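The Long Table at Gesberg

You smell Gesberg before you see it. The road from Farnent climbs through beech woods for the better part of an hour, and then, on a good April morning, somebody's onions reach you through the car window and you know you've nearly arrived!

I had come for the dumpling supper, a spring tradition that travel writers have lately begun to notice (the village has 518 residents and last year served 470 visitors, so you can imagine the washing up). My host was Deirdre Scanlon, who moved over from Farnent to run the Prakier guesthouse and has been cooking in its narrow kitchen ever since.
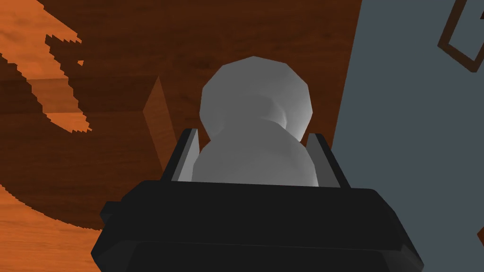

"People think they're coming for the view," she told me, pushing a bowl across the counter, "and then they ask for seconds and miss the sunset." I had seconds. The dumplings are stuffed with smoked curd and wild garlic, and they come in a broth that simmers for 12 hours — longer if the guests are late, and the guests are usually late.

Down the lane, the Zheng family bakery opens at six and sells a plum loaf that I would happily drive back for. Go early, buy two, and eat the first one on the wall by the church. Supper tickets cover three courses and a glass of cider, and the Prakier keeps a few rooms back for anyone who can't face the road home.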